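**Progress report to Wukness: evaluation of the hand-held gripper kit for garment folding**

Prepared by Dymphna Hegarty, Clukine, Grundville site
Period covered: up to the end of October

The second work package compares hand-held gripper kits as a means of recording folding demonstrations in ordinary homes. Work in this period was limited to knitwear on soft surfaces, the case the funder asked us to treat first.
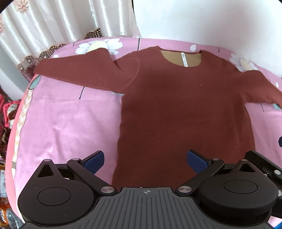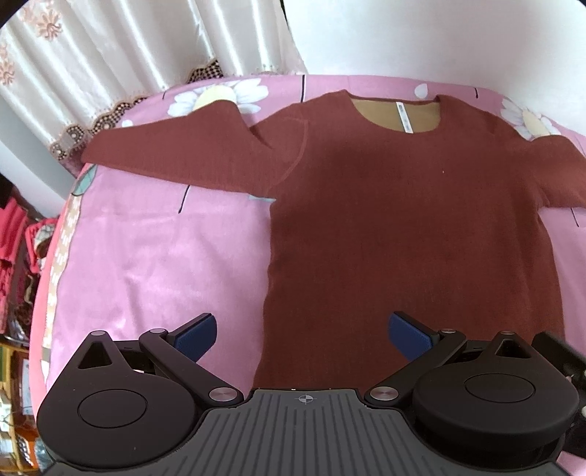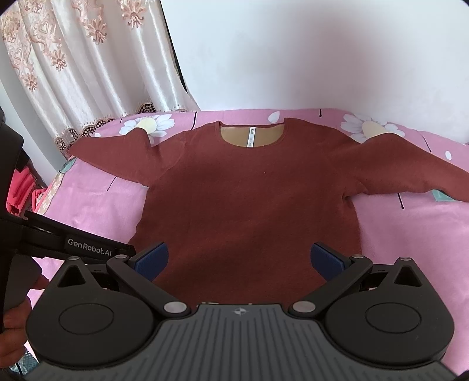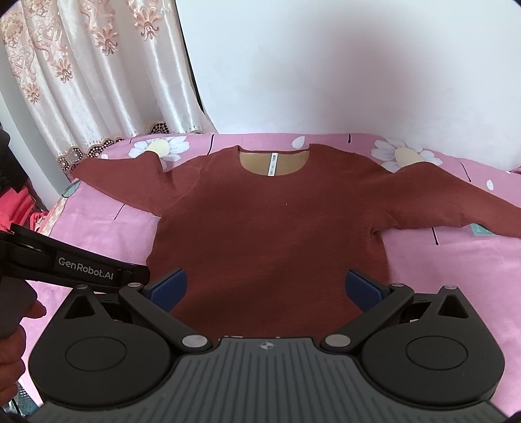 *Long-sleeved knit sweater spread on a bed, fingers of the gripper open over the lower body of the garment.*

**1. Work completed**

The target for the period was 200 recorded folds. All were delivered. After review, 81 percent were accepted for training. The rest were rejected, mostly because the garment slid on the bedding during the first sleeve fold and the operator corrected it with the free hand. The protocol permits the free hand only before the start signal.

Each recording begins with the sweater laid out, sleeves extended, and the gripper open over the lower body. We fixed this start position early in the period. Before that, operators began wherever was convenient, and the first second of each recording was of little use.

**2. Assessment of the kit**

*Grip.* The textured finger pads hold a single layer of knit without visible marking. Picking up one layer when two are stacked remains unreliable. Operators learn to approach the hem at a shallow angle, which helps, but the technique takes most of a morning to acquire.

*View.* The camera on the tool sees both fingertips and most of the garment at the start position. The near hem is hidden behind the tool body. For folds that start at the hem, the operator has to draw the tool back first, and the operator guide now says so.

*Handling.* Operators reported wrist fatigue after long sessions. Sessions are now capped at 2 hours with a break at the midpoint. Peadar Cronin has asked the supplier whether a different handle angle is available and is waiting for a reply.

*Calibration.* The calibration check was repeated at the start of every session. It drifted out of tolerance on 8 occasions, each time after the kit had been transported. A rigid carrying case has been ordered from the equipment budget.

**3. Issues**

- Patterned bedding slows the garment segmentation step. Manual correction is still needed where a print lies close to a sleeve edge.
- Front-up and face-down layouts were mixed under one label in the early recordings. The labels have been split and the affected files are being relabeled.
- The Ó Súilleabháin household set is not yet started. Access was agreed later than planned - the delay does not affect the final delivery.

**4. Next period**

Relabeling will be finished first. Recording then moves to shirts and towels with the same start position. A second kit will be tested on the same sweater protocol so that acceptance rates can be compared directly. We recommend keeping the current kit in use until that comparison is complete. No change to the budget is requested.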